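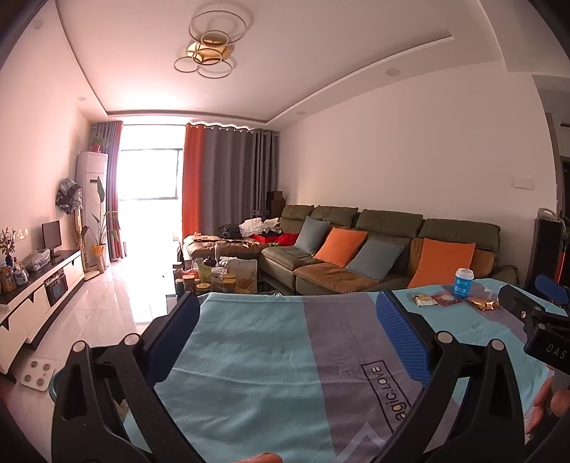
A teal and purple-grey cloth on the living room table.

Mỹ Quách puts the kettle on before I've got my shoes off, and by the time I sit down she is already well into the story of her first loom, which she bought from a retired schoolteacher in Seltosholm and brought home in the back of a borrowed ute with one door tied shut.

"I had no idea how to put it together," she says, laughing. "There was a bag of pegs and a drawing in pencil, and my husband said, well, that's your winter sorted!"

It was, too. She taught herself from library books, then joined the Friday weavers at the Nakari hall, where Eckhard Hagedorn (who has been dyeing wool for longer than she's been alive) showed her how to get a colour to behave. She still rings him when a grey comes out too brown.

Her warps these days run to 400 threads, and a good-sized piece takes her 11 evenings if the grandchildren stay away, which they never do. I ask if she minds the interruptions.

"Oh, no. Đức sits under the loom and tells me when I've missed one. He's four, and he's usually right."

She's hoping to have something finished for the July show, though she won't say what. "It's green, or it was on Tuesday," she says, and goes off to find the biscuits.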